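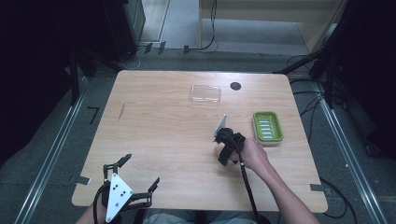
Las dos pinzas de mano negras sobre la mesa de trabajo, junto a una jabonera verde y una tapa de plástico transparente.

El taller compartido Nastel abre al público los planos de sus pinzas de mano para enseñar tareas domésticas a un brazo robótico

Barkenport, 17 de septiembre de 2019. El taller compartido Nastel publica hoy los planos completos de Tralberg, una pareja de pinzas de mano que se puede construir en casa con una impresora 3D, un soldador y bastante paciencia. Quien las empuña hace la tarea con sus propias manos, las pinzas registran el movimiento y esos datos sirven después para entrenar un brazo robótico de aficionado.

El proyecto nació en enero en la mesa de la cocina de Diane Lavoie, socia del taller, que quería un robot capaz de recoger el fregadero (¡y todavía lo quiere!). Los primeros prototipos se abrían mal y pesaban demasiado. Ghislain Perron rediseñó el mecanismo de los dedos, y la versión que se publica ahora es la número 18.

«La primera vez que cerré la mano y vi la curva aparecer limpia en la pantalla me puse a dar saltos por el taller», cuenta Lavoie. «Llevábamos semanas peleándonos con un muelle que se salía de su sitio, y de repente todo iba fino. Tengo unas ganas enormes de ver qué hace otra gente con esto».

Las pinzas van por cable, una decisión que se discutió mucho en el grupo. Perron defiende el cable sin reservas: «Probamos con baterías y nos pasábamos la tarde cargándolas. Con cable te sientas y trabajas. Sí, a veces se enreda, pero se desenreda y ya está».

Hasta la fecha, el grupo ha grabado unas 2000 demostraciones con objetos corrientes de cocina y baño. De ellas, 700 acompañan a los planos para que cualquiera pueda empezar a practicar antes de tener montadas sus propias pinzas. El paquete incluye además los archivos de impresión, la lista de piezas, el esquema de conexiones y una guía de montaje paso a paso. El programa de registro, llamado Lehner, funciona en un portátil modesto y también se distribuye de forma gratuita.

Quedan cosas por mejorar. Los objetos muy finos se resisten, y la calibración inicial pide repetir varias veces el mismo gesto. El grupo agradecerá correcciones, variantes y fotografías de otros montajes.

Los planos pueden copiarse y modificarse libremente, siempre que se cite su procedencia. También hay una copia impresa de la guía para consulta en el taller.

Contacto para prensa: Diane Lavoie, taller compartido Nastel, Barkenport.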